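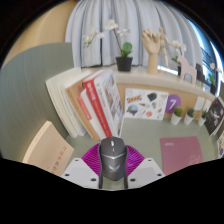
Numia issues safety notice on Didis hand-held gripper after fingertip fault

Numia has issued a safety notice for the Didis hand-held gripper and has asked all sites to stop using units fitted with the first version of the finger return spring. The notice follows a fault in which one finger fails to open fully after release while the other returns as normal.

The fault was first reported in December by the Jardine test office, where operators use the gripper for desk tidying tasks: picking up a computer mouse, moving it to a mouse pad, and putting books and folders back in place. In 3 units the fingers opened unevenly. In one case the operator's thumb was pinched between the grip and the finger linkage when the stuck finger let go without warning. The injury was minor and no treatment was needed.

Jardine withdrew the units the same afternoon and returned them to Numia for examination. Numia found that the return spring had been seated too shallow during assembly. Under repeated use the end of the spring works out of its seat and catches on the linkage. The fingers, contact strips and body are not affected.

Units returned after repair are being checked on the same kind of desk work before they are released.

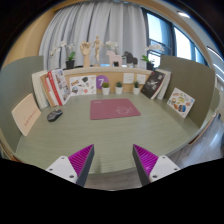

The check covers 70 full open and close cycles with nothing held, followed by 16 pick and place moves with a mouse. A unit fails if either finger stops short of its open position at any point, and a failed unit is not adjusted on site.

Recorded data is also affected. Software on the Vidis logging system assumes that both fingers move by the same amount, so sessions recorded with a faulty unit give a wrong value for the gap. Numia advises sites to set these sessions aside until a correction tool is released.

Sites should take the following action:

Stop using any unit with a first version spring.
Do not try to free a stuck finger by hand.
Do not open the linkage cover.
Return the unit to Numia with its session log.

Replacement springs are in stock. Repair takes 10 working days from receipt and is free of charge, including for units outside warranty.

Notes to editors

Numia makes hand-held grippers and logging software for robot training. Didis and Vidis are Numia product names. The notice does not apply to arm-mounted versions of Didis, which use a different return mechanism.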